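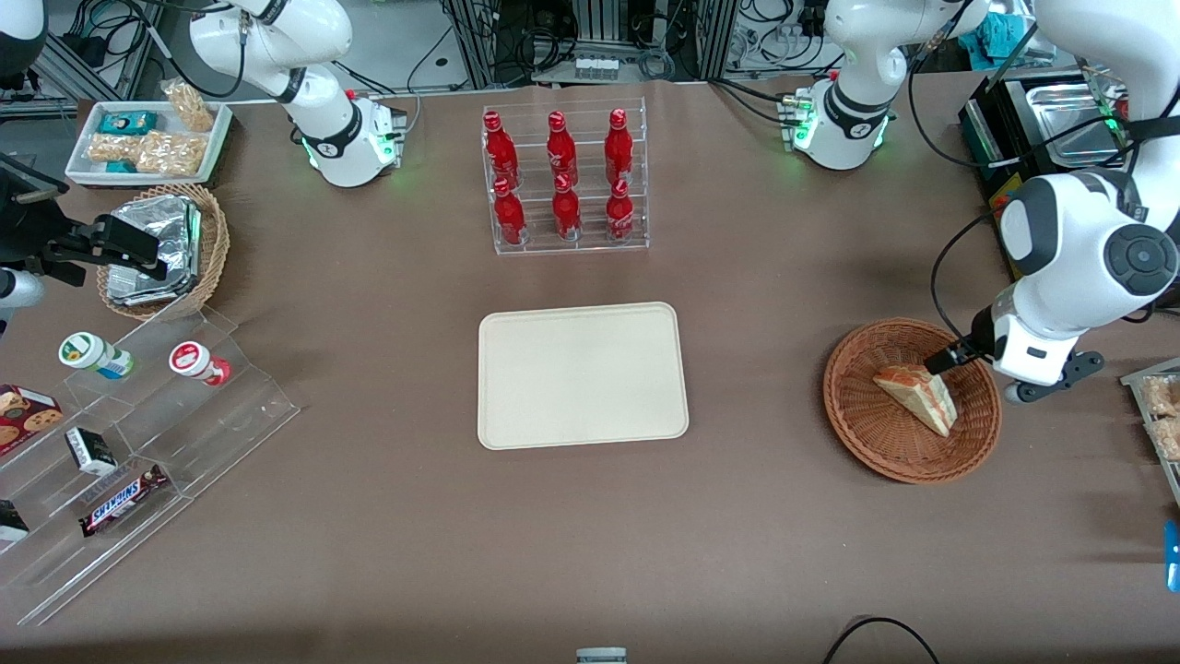

Letting the arm decide which camera to trust

I've been wanting to write up the snack table work for months, and the last batch of evaluations came out good enough in June that I finally have something to show. Short version: we taught a two-arm policy to weigh its own cameras against each other, moment by moment, and it got a lot better at putting awkward food items into baskets. I'm really happy with it!

Some background for people who don't follow this blog for the robot parts. Our setup at Ramstead is a pair of white arms over a table covered in brown paper, with a fixed camera looking at the whole thing and a small camera at each wrist. The table is stocked like a slightly confused convenience store: drinks in a clear rack, chocolate bars, cookies, foil packages, baskets, trays, little jars. The task family is called Skemport, and most of it boils down to "take that thing and put it in this other thing." We train by imitation. A person drives the arms through the task, we record everything, and the network learns to map camera images to motions.

The usual recipe is to encode all the images, stick the features together and let the network sort out what matters. That works surprisingly well until it doesn't, and the way it breaks is pretty consistent. The policy gets attached to one view. Ours loved the fixed camera. It would come in with a lovely confident sweep and then close its fingers a little short of the item, while the wrist camera was looking straight at the gap the whole time.

You can get the opposite problem too. If you train mostly on wrist views, the fine motions get nice and careful and the arm has very little idea where to go when its target is out of sight.

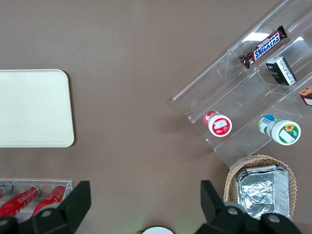
What the wrist sees on the way over

A lot of the time, a wrist camera is looking at table. There's a wide bare stretch of brown in that view, part of the cream tray on one side, the clear stand with its Snickers and jars on the other, and the gripper's own fingers poking up from the bottom. If the current job is to fetch something that isn't in there, the image has little to say about the target. It does say plenty about what's nearby, though, so you don't want to throw it away.

And look at the glare on that stand. Clear acrylic is miserable. The edges catch the light and go white, and what they do depends on where the camera is. Things sitting behind or inside it are a bit of a gamble. I like having it on the table for exactly that reason, even though it cost me more evenings than any other prop.

So the method. We call it Narkona, and it's small: one extra head on top of each camera encoder. The head predicts how wrong the policy's next chunk of motion would be if that camera were the only one it had. During training we can measure this directly, because we know what the human operator did. We run the policy with one camera at a time, compare with the recorded motion and use the error as a label. At run time there's no operator to compare against, so we use the predicted errors to set the mixing weights. High predicted error, low weight. The cameras never get switched off completely — there's a floor under every weight, and taking it away made things jumpy.

I should admit that the first version didn't have the floor, and it was kind of spooky to watch. The weights would flip back and forth near the handoff point and the arm would shiver in place over the table.

The other piece that mattered was smoothing over time. We tried 2 variants, a plain running average and a small recurrent cell. The recurrent one looked better on recorded data and did worse on the arms. I still don't fully understand why, and I'd love to hear from anyone who has seen the same thing. We ship the running average.

Training used 1,001 demonstrations. (Yes, the last one was recorded after we'd already declared the set finished. I wanted one more try at a sloppy grasp and then couldn't bear to delete it.) All the comparisons below use the same set, the same encoders and the same number of training steps, so the only thing that changes is how the views get combined.

The wedge task

My favorite test is also the hardest one we have: pick up something triangular and layered, carry it over and lower it into a round wicker basket. A wedge has no friendly pair of parallel sides unless you come at it the right way, and anything soft or wrapped makes the grasp harder to judge from far off.

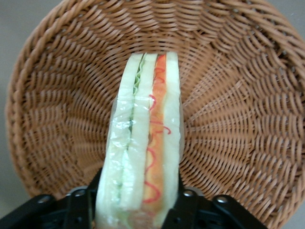
Wrist view on the wedge task, with the sandwich pinched between the fingers and the basket filling the background.

Look how little context there is in that view. Lots of weave, a slice of gray and a very good look at the grasp. For holding and lowering, I couldn't ask for more. You can see where each finger meets the bread and how the item is tilted against the weave. For finding the basket in the first place you need the fixed camera, and that's the pattern the weights learned. Early in an episode the fixed view leads, then the wrist takes over as the gripper closes in, and during the carry they share.

We never told it about phases, by the way. No labels, no distance threshold. I plotted the weights from held-out episodes and the crossover shows up on its own, at a slightly different moment for each item. For the wrapped things it happens earlier. I printed that plot and it's on my wall.

Results, in plain terms. We ran 7 task types with 3 checkpoints per method. Simple mixing and Narkona were basically tied on the easy pick-and-place jobs, and I wouldn't read anything into the differences there. On wedges and on anything inside the clear stand, Narkona was ahead on all the checkpoints. The predicted errors also turned out to be handy as a warning light: when every camera reports high error at once, we pause and let a person take over, and those pauses mostly came before trouble.

We also tested against Giraldo, our older method that picks a single best view per step. It's still faster to train and I'd use it again for a simpler table. Its weak spot is the handoff, where it has to jump from one view to the other all at once.

Things that still go wrong: shiny foil confuses the error heads, which get far too sure of themselves. Two arms in the same area is another one. Each wrist camera predicts its own error without knowing that the other gripper is about to drift into its view, and the weights lag behind when it does. We have a half-built fix where the heads share a little state, and that's what I'll be on for the next stretch. I also want to try it with the fixed camera nudged between episodes, starting with small shifts and then some rude ones. I'll post the weight plots from that when I have them.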